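Usora 2228 insulated bottle, with the Wemau pink tumbler
Reviewed by Arwel Pritchard
Friday, May 3, 2024

The Usora 2228 is a single-wall-look, double-wall-build drinking bottle with a cream matte body and an exposed polished steel neck. It ships with a screw cap, a spare gasket and a folded sheet of care instructions. The tumbler reviewed alongside it is a Wemau, pink, plastic, sold singly. The two are unrelated products from different makers. I tested them together as a desk set: cold water stored in one, drunk from the other.

Construction

Empty weight without the cap is 349 grams on my kitchen scale. The neck carries two raised bands with a groove between them, and a short plain collar below where it meets the body. The cap engages early and takes up evenly. Over two weeks I found no cross-threading, including when it was closed one-handed and at a bad angle.

The body coating is smooth and slightly dry to the touch. It picked up a gray mark from a key on the third day, and the mark came off with dish soap. The neck is uncoated and shows every fingerprint. Buyers who care about that should look at the Mahrous equivalent, where the coating continues to the lip.

The Wemau tumbler tapers slightly toward the base and has a smooth, slightly thickened rim. The wall is translucent, so the level can be judged from the side in decent light. It weighs very little, and an empty one will slide on a damp counter.

Pouring

Most of my time went into this part. The bottle has no spout. The lip is a plain circle, and everything depends on the angle at which the body is held. With the bottle close to horizontal and not too full, it gives a thin stream that drops nearly straight down. That makes the landing point easy to predict: position the cup under the lip, a little out from it, and leave it there. Past horizontal the flow increases fast and begins to gulp, and a small cup fills before the hand reacts.

At the thin-stream angle, a 124 ml serving is easy to stop on. The last few drops run back along the underside of the neck and collect in the groove. A quick upward turn of the wrist at the end reduces this without removing it.

Going the other way, from tumbler back to bottle, is harder. The Wemau has no lip either, and its round rim lets the stream leave wherever the lowest point happens to be. Hold it near the bottle opening and tip slowly. The usual error is landing short, on the near edge of the steel, where water beads on the lip and then finds its way down the threads. 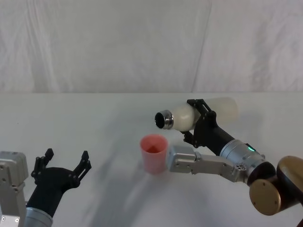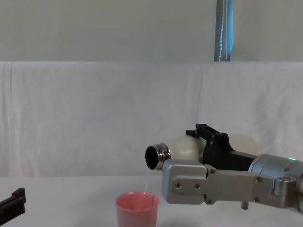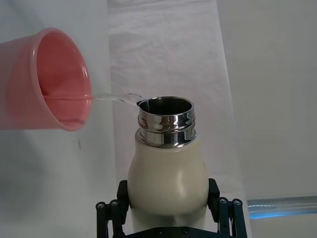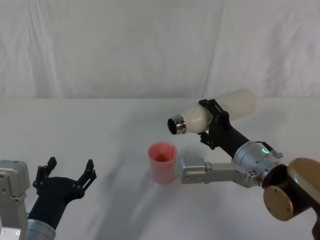
Second picture: bottle to cup, thin stream. Third picture: cup to bottle, with the stream meeting the left edge of the steel rim.

Temperature

I filled the bottle with refrigerated water, closed it, and left it on a windowsill for 60 minutes. The water was still cold enough to make my teeth hurt. The same water left in the tumbler was pleasant and no more. I did not run an overnight test, and I have no interest in hot drinks from a bottle with a bare metal lip.

Cleaning

A standard bottle brush fits through the neck with some resistance. The groove needs a cloth or an old toothbrush. Dry the threads before putting the cap on, or the gasket will smell by the weekend. The tumbler can be wiped out by hand in a few seconds.

Verdict

The bottle is well made and the threads are better than the price suggests. The open lip pours cleanly at low angles and poorly at high ones. I would buy it again for desk use and would not pack it for a picnic with several people to serve. The tumbler is adequate. If you plan to return leftover water to the bottle regularly, buy a cup with a pinched lip, or use a funnel.

Bottle: 4 out of 5. Tumbler: 3 out of 5.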